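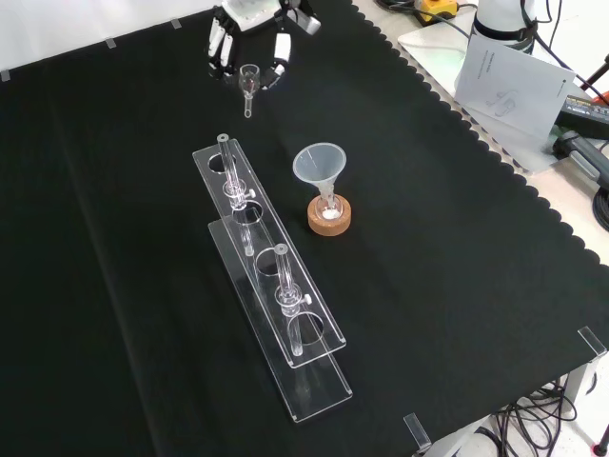
Glass adapter in hand, racks and funnel on the black cloth. Shopping thread follows 🧵

**1/** Right, lots of you asked what it costs to get a robot doing fiddly glassware jobs, and I've got to hand in our equipment plan for next year anyway. So you're getting my notes more or less as they stand on 9/2/24. Grab a tea.

**2/** Biggest lesson first. The arm is the easy line on the budget! You ask for three quotes, you get three quotes, everyone understands what an arm is. The hand is where it all goes wobbly. Ours is a proper one with fingers and it ate far more of the money than I'd pencilled in.

**3/** We did look at a plain two-jaw gripper from Gornis. Lovely people, very quick with the quote, and it would have saved us 31% on the hand line. But I want to pick up adapters by the bulb and I want the option of tubes and funnels too, and I'd have been swapping jaws all day.

**4/** Van Loon quoted for the whole lot as a bundle - arm, hand, controller, two days of training. Tempting. Then I read the service terms and the second year costs more than my car. If you take one thing from this thread, ask for the year two price in writing before you fall in love with anything.

**5/** Lead times. We were told 6 weeks for the hand. I've now put 14 in the plan for the next one and I still feel a bit brave. August is a dead month for suppliers, so anything you order in July, just add August on top.

**6/** Now the boring bit that always gets left off: glass. You need spares of every single piece the robot touches. I've budgeted 32 adapters for the year, which got a raised eyebrow from finance. Fine, raise it! They're cheap next to a morning of four people standing about with no adapter.

**7/** Racks. We went for clear acrylic with round holes, and the clamp fittings with the little white knobs. Good to work with, but clear plastic is a pain for some vision systems, so borrow one and test it before you buy a stack. Same goes for the glass, obviously.

**8/** The black cloth is the cheapest thing in the entire plan and I'd fight anyone who tried to cut it. Clear things on a white table, good luck. Put down two cloths and a roll of tape. I've got it under "consumables" so I don't have to explain it in a meeting.

**9/** Also cheap: a cork ring to sit round-bottomed bits in. Get several sizes. I ordered one size the first time because I was in a hurry, and then spent an afternoon on the Seltero site ordering the others and paying postage twice 🙃

**10/** Cables! Put in a line for cables, trays, ties, and a longer mains lead than you think. I had about £90 down for this and it should have been triple. I'd also put the cable tray on the first order, as mine is on the third and you can guess what the floor looks like.

**11/** Software seats. Colo charges per seat and you can't share one login between shifts, I did ask. We've gone for 4, with a note saying we may want another in spring. Check whether the simulator comes with it or is a separate thing - ours was separate and I missed it on the first draft.

**12/** Someone in my replies asked about people time. Yes, put it in. I've allowed one day a week for setting up and putting things back where they started, and I already suspect that's mean of me. It'll be the first number I change.

**13/** Still undecided: second hand or second arm? A spare hand means we keep going if a finger needs to go back for repair. A second arm means two benches. My heart says arm, my spreadsheet says hand. If you've had to choose, tell me what you did and whether you'd do it again.

**14/** Plan goes in on the 16th. I'll post the blank version of the spreadsheet once I've taken our prices out of it, so shout if there's a row you'd want added. Someone's already said insurance. Adding insurance.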